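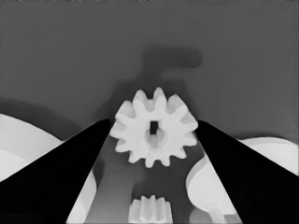 Can a robot learn to put gears together before it has touched one?

It can learn a good part of the job that way, and the rest has to be learned at the bench with real parts.

Home Features Workshops Reviews Back issues Subscribe

The Tostgate building is on the river side of Tatton, past the bus garage. It used to make pump housings. Now the front half belongs to Corkard, a small company that teaches robots to assemble things, and once a year, in January, Corkard lets the public in.

I got there at 9:40 in the morning, before the doors opened, and there was already a line. A man in front of me had brought a shoebox with a broken clock in it. Two women behind me worked at a dental supply firm across the river and wanted to know whether a machine could pack trays. A school group came off a bus and was told to wait by the fence.

Kulsoom Farooqui runs the assembly group at Corkard. She met the first tour at the loading door and asked us to keep our coats on, as the heating in the front half had been out since the weekend. She spoke without notes and did not use slides. The only thing she held up was a plastic gear from a toy, which she passed around and got back at the end with a tooth missing.

"You have all done this," she said. "You put a wheel on a post. It won't go down, so you wiggle it. Then it goes. I have spent four years on the wiggle."

The first stop was a row of desks with large screens. Nearly all the practice happens there, in a computer model of the bench. On the nearest screen two black fingers came in from the lower corners and held a white gear between them, with a dark rectangular hole through its middle. A second, smaller gear showed in the gap below. Behind them was plain gray tabletop and a blurred shadow. Several people in my group took it for a live camera until Farooqui told them the whole thing was drawn by the computer, shadow included.

She explained why the shadow matters. The program learns partly from pictures, and a program that has only practiced in flat, even light can be thrown by a lamp. So the light in the model is moved from one attempt to the next. The color of the table is changed too, and so is the friction on the fingers. The gears start in slightly different places each time. By the time the program is moved to a real arm it has met a lot of benches, most of them worse than the one in the next room.

A boy asked how many times it had dropped the gear. Farooqui said she had stopped looking at that number in the first month.

The second stop was the one people had come for. Kulsoom Dogar shares a first name with her boss, and for that reason everyone in the building calls them both by their last names. She stood behind a clear screen with a single arm bolted to a steel table. In front of the arm was a tray of gears and a base plate with posts. She typed a line on a keyboard and stepped back.

The arm went down to the tray, closed on a gear, and lifted it. It moved over the plate and lowered. Then it stopped for what felt like a long time. It turned the gear a little one way, then a little the other, and pushed, and the gear dropped onto its post. There was some clapping. The next gear had to fit its teeth into the teeth of the first one, and this took longer. On the third the arm pushed at a bad angle and the gear shot out sideways and hit the screen. That got more applause than the ones that worked.

Dogar picked the gear up off the floor and put it back in the tray. She told us the real arm had made 281 full attempts at this plate since the fall, and that each failure was written down by hand in a notebook with a note on what went wrong. She let us look at a page. "Tilted," it said, several times. "Tilted. Slipped. Tilted. Cable."

"What was the cable?" someone asked.

"I tripped on it," Dogar said.

I asked her whether a tilt in the model was the same thing as a tilt on the bench. She said they were close cousins. In the model the fingers always close on the gear exactly as the math says. On the bench the rubber pads wear down and pick up dust, and a plastic gear fresh from the mold can carry a thin ridge along one edge that the drawing knows nothing about. Her group measures what it can and then adds it to the model. The pad wear went in last spring. The ridge is still on the list.

The gears for the demonstration come from Vogler, which has molded small parts in Tatton for as long as anyone on the tour could remember. Vogler is also the customer. It wants an arm that can put together a small gear unit for window blinds, a job now done by people at a long table on the second shift. The work is hard on the thumbs and the turnover is high. Farooqui said Vogler expects to try the first arm at one end of that table while the rest of the line carries on as usual.

One of the visitors, a woman in a green parka, said she had worked that table for 15 years. She wanted to know what would happen to the people sitting at it. Farooqui said it was Vogler's decision and that she could not speak for them. The woman said that was what she had expected to hear. They talked for a while after the tour moved on, and when I went past again the woman was inside the clear screen with the arm switched off, showing Dogar how she holds a gear. She rolls it between the thumb and first finger as it goes down, and she does not push until it has settled. Dogar had her do it again and filmed her hands on a phone.

Later I asked Dogar if the film would be of any use. She said it might be. The program is rewarded for getting the gear down quickly, and it may be pushing too early as a result. She planned to change the reward that week and run the practice again overnight in the model, where a night is enough for more attempts than the bench could manage in years.

The rest of the visit was less organized. There was coffee in the old paint room. A table had been set up where children could try the same plate wearing oven mitts, and this had a longer line than the robot. The man with the shoebox found an engineer willing to look at his clock, and the two of them sat on the floor with the parts spread out on a newspaper. The dental supply women were told that trays were a much easier job than gears and were given the name of a company in another state.

By the front desk a sheet of paper gave the number of visitors as 130 so far, with the afternoon tours still to come. The last tour was set for 5. I stayed for it, mostly to see the arm again. It had been running all day and one of the pads had been changed at lunch. It did the first gear with no trouble. On the second it lowered, turned, turned back, and waited. The people at the front leaned in toward the screen. Dogar had her pen on the notebook.

It went down. She wrote the time next to it and reset the tray.

Corkard's next open day at the Tostgate building will be held in January. Entry is free, and school groups should write ahead.

More from Features
The last pattern shop in Tatton
What a worn bearing sounds like
A night on the second shift
Learning to solder at seventy
Why window blinds break

Contact the editors | Copyright, all rights reserved | Back to top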